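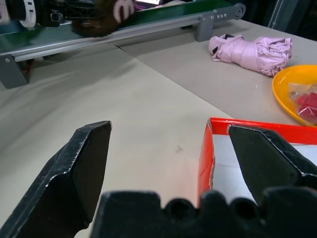 How do you keep track of a long TV series when you're watching it in bits over several months?

Make yourself a one-page episode log, fill it in while the credits are rolling, and stick to a single line per episode. I've been doing it for years and it's the only thing that got me through all of Vandulora without having to go back to the beginning.

I came to this the hard way. I started Vandulora one September, got as far as the second series, then had a busy autumn and didn't touch it until after Christmas. When I sat back down I couldn't have told you who owned the ferry or why the two sisters weren't speaking. I ended up reading a plot summary online and managed to spoil the big wedding episode for myself in the very first sentence. Never again!

What you need

A notebook or a plain spreadsheet, whichever you'll really use. I've tried both and I like paper (mine lives under the telly with the remotes) but my spreadsheet version is easier to search. There are apps too. I used one called Tindex for a while and it was fine for ticking episodes off, but I wanted room for my own scribbles.

Setting up the page

Draw four columns: episode number, the day you watched it, what happened, and loose ends. Make the last two much wider than the others. If you're on a spreadsheet, turn on text wrapping now or you'll spend your life dragging cell borders about.

Put the cast at the top or on the facing page. I only write down a character once they've turned up in two episodes, otherwise you fill the page with waiters and taxi drivers. Use whatever description sticks in your head. My Gritham page has "cross vet" and "the one with the boat" on it and I knew exactly who I meant.

Filling it in

Do it straight away, before the next episode starts playing by itself. Go into the settings of your streaming service and switch autoplay off if you can, it makes a huge difference.

Keep it to one line. Something like "Vet finds the letter, doesn't tell anyone, storm coming" is plenty. I went through a phase of writing whole paragraphs and gave up after 3 episodes because it felt like homework.

The loose ends column is where the fun is. Write down anything the show has asked and hasn't answered yet: who phoned, where the money went, why the camera lingered on that gate. When it's cleared up, cross it out and put the episode number next to it. By the end of Borbély I had 6 things still not crossed out, and I'm still annoyed about the piano.

Coming back after a break

Read your last five or six lines and then the loose ends. It takes a couple of minutes. If it still doesn't make sense, rewatch the most recent episode only and see how you get on. The "previously on" bit helps as well, though I find it gives away which old storyline is about to pop up again, so I skip it if my notes are good enough.

Watching with someone else

Agree who's writing. We take turns by series in our house, and Thursday is our Gritham night, so the book comes out with the tea. If one of you tends to watch ahead, have them start a fresh page and fold it over. Mine are full of arrows and biscuit crumbs, but I can still find my place.

One more thing if you're using a spreadsheet: freeze the top row so your headings stay put when you scroll, and give each show its own tab. I had everything on one sheet to begin with and sorting it by date mixed three different shows together.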